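3.2. Recogida de demostraciones con pinza manual

Las demostraciones se grabaron con dos procedimientos. En el primero, el operador guía el brazo a distancia desde un puesto de teleoperación y el sistema registra las consignas articulares junto con el vídeo. En el segundo, la persona sostiene una pinza de mano instrumentada y ejecuta la tarea directamente, sin que el brazo intervenga. Ambos conjuntos comparten el mismo formato de anotación, definido en el proyecto Pastport, lo que permite mezclarlos durante el entrenamiento.

El segundo procedimiento aporta la mayor parte de los datos. De las 3162 demostraciones válidas, solo 500 proceden de la teleoperación. La diferencia se explica por el tiempo de preparación: el puesto remoto exige calibrar el brazo al inicio de cada sesión, mientras que la pinza puede pasar de una persona a otra sin más ajuste que el de la apertura de los dedos. Participaron siete operadores, dos de ellos con experiencia previa en control remoto de manipuladores. Los demás recibieron una sesión de instrucción a cargo de S. Savolainen y F. Shahbazi.

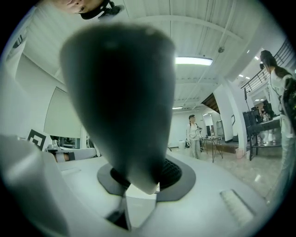 La trayectoria de la pinza se reconstruye a partir de la imagen de su propia cámara. Cuando hay un marcador fiducial a la vista, la estimación se expresa en el sistema de referencia del marcador; en los demás casos se recurre a odometría visual, cuya deriva se corrige al final de la secuencia. Los tramos en los que la pinza gira hacia el techo resultaron los más delicados - las superficies lisas ofrecen pocos puntos de apoyo - y se revisaron a mano antes de incorporarlos al conjunto.

Figura 4. Entorno de grabación desde la cámara de la pinza manual, con uno de los dedos en primer plano y un marcador fiducial a la izquierda.

Se descartaron las secuencias con pérdida de seguimiento prolongada y aquellas en las que el operador soltaba el objeto fuera de la zona de destino. Los reintentos dentro de una misma demostración sí se conservaron. U. Bhutto observó en las pruebas preliminares de agosto que la política entrenada sin ellos no recuperaba el agarre tras un primer fallo - un efecto que se analiza en la sección 5.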